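3.2 Gaps, seams and the way people describe a closed cupboard

We came to seams by accident. The first round of home visits in Usilville was meant to cover how households arrange their kitchens and where things end up after washing-up, and the notes from January are full of shelves, hooks and stacked bowls. What kept cropping up in the talk, though, was the line between one flat front and the next. People ran a finger down it while they spoke. They told us which ones had always been straight and which had "gone". Jucélia Aguiar, who led the visits, began writing these remarks in the margin, and by the end of the round the margins were better reading than the forms!

The full set holds 1,738 remarks from 24 households. Of these, 300 concern a join of some kind: door to door, door to side panel, worktop to wall. We had expected a handful. It is a delight to find that something so thin gets talked about so much, and in such exact words. Householders separated a gap that is even from one that is narrow, and would happily put up with a wide one as long as it was the same width all the way down.
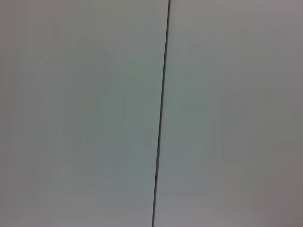

Plain fronts drew the most comment. Where a door had a handle, a moulding or a strong grain, people talked about those first and mentioned the join late, if they did at all. With pale, matt fronts of one colour the join came up almost at once. One man in the Malska flats told us he had never noticed his until he painted over the old green, and after that he saw it every morning with his tea. We think this deserves more attention than it has had. Kitchen guides tend to treat the gap as a fitting matter, to be set once and forgotten, and yet for the people who live with it the gap is part of how the room looks.

Colour was the second surprise. Several households were sure that two neighbouring surfaces had been bought in different shades, and some of them had gone as far as ringing the supplier. Light plays a large part in such judgements. A surface can look warm on one side of a line and cool on the other, and a single surface can slide from nearly white to a dull blue-green as the light drops away across it. A loose sample card, held in the hand, settles very little. We now ask people to look again at a different hour before we write down any colour word, and we record both answers (they often disagree, which is half the fun).

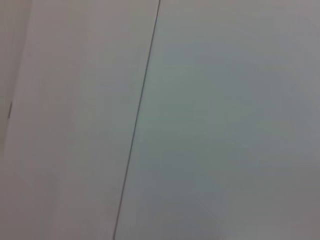
Figure 1. A thin dark line between a pale, faintly warm area (left) and a cooler blue-grey to green-grey one (right), with the tone on the right changing gradually.

For coding, we kept three plain headings: straightness, width and match. Straightness covers any remark on lean or wander. Width covers remarks on size and evenness. Match is used when the speaker compares the two sides, whether for colour, level or finish. Ninety of the remarks fell under more than one heading and were counted under each, so the totals in Section 4 add up to more than 300. Remarks about crumbs and dust caught in a join were left out here and are taken up with the cleaning notes in Section 5.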